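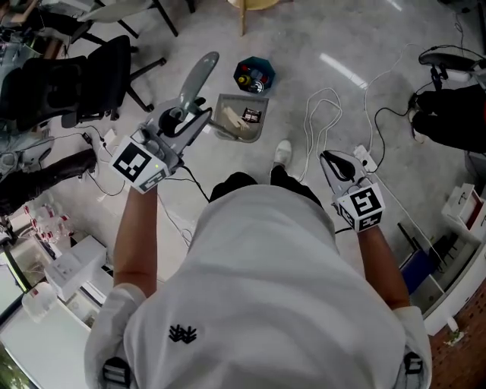
Minutes, Erkwood Zine and Print Fair planning group, June meeting

Present: Heidrun Eberhard (chairing), Gervásio Caldeira, Ju-won Koo, I-seul Yoon, and me, Hyun-seo Lim, taking notes again because I brought the laptop. We started late. I had the agenda wrong on my phone, so items 3 and 4 got swapped and I've left them that way.

1. Last time's minutes
Approved with one fix. I had written that Gervásio would "draw" the tables. He would draw UP the tables, meaning the floor plan. He said he'd be happy to do both!

2. The wall show
This took up most of the evening. We have the long wall and the two short ones, and the theme is still lettering in old newspaper strips: balloons, sound effects, title panels, all of it. Ju-won has been through the Myung collection and pulled 948 clippings, which got a gasp from me. We can't hang anything like that many. Heidrun wants one row at eye level with lots of air around it. I-seul wants it packed like a real newspaper page, so people have to lean in and hunt. I went back and forth (I'm sorry, I know I wasn't helpful) and in the end we agreed on a packed long wall and a calm row on the short ones.

Ju-won also asked whether we show the originals at all. The paper is very yellow and some of the folds are about to go. We settled on originals in the flat cases and scans on the walls, with the scans at real size. Gervásio argued for blowing up a few sound effects really huge, and once he'd said it we all wanted that - so there will be 2 giant ones by the door. Which two is still open. Please send me your favorites by email, not in the group chat, where I will lose them.

Ju-won to make the shortlist. I-seul to sketch the long wall.

4. Catalog
Heidrun got a price from Fisora for a stapled booklet, one color plus a cover. She passed around a sample and the paper is lovely, a bit rough, and it takes black really well. The question was how many. I-seul reminded us of the boxes still sitting in her hallway from last year, so we're going small and will reprint if we have to. Gervásio is writing the introduction. He asked for 4000 words and was given half of that, and took it pretty well.

I raised captions. Last year's said "untitled, pen on paper" over and over, and my aunt told me she gave up reading them. I'd like the letterer's name on every caption wherever we know it, and a plain "letterer unknown" where we don't. Everyone agreed, so now I have to do it.

Heidrun to confirm the order with Fisora. Me on captions.

3. Table applications
Applications are open. I-seul has read the first batch and says there's a lot of risograph, a lot of cats, and one very good comic about a ferry. The Kastby people want to share a double table and would like to be near a window. We talked about whether returning exhibitors should get first pick and didn't agree. Gervásio says yes, they've earned it. Ju-won says that's how you end up with the same fair every year. Held over to next time.

We did agree that half tables stay, at the same price as last year.

5. Talks
One talk and one workshop. Ju-won will do the hands-on lettering session with dip pens and needs 7 people at most, or the ink situation gets scary. Heidrun is still waiting to hear from our speaker and will nudge.

6. Anything else
I-seul needs someone with a car to help move the flat cases. Gervásio has a car but not, he says, a big one. They'll measure.
I asked if we could have a poster before the very last minute this year. There was some laughing. I-seul has a rough and will bring it next time.

Finished at ten past nine. Next meeting at Heidrun's, same time, and she asks that we use the side door.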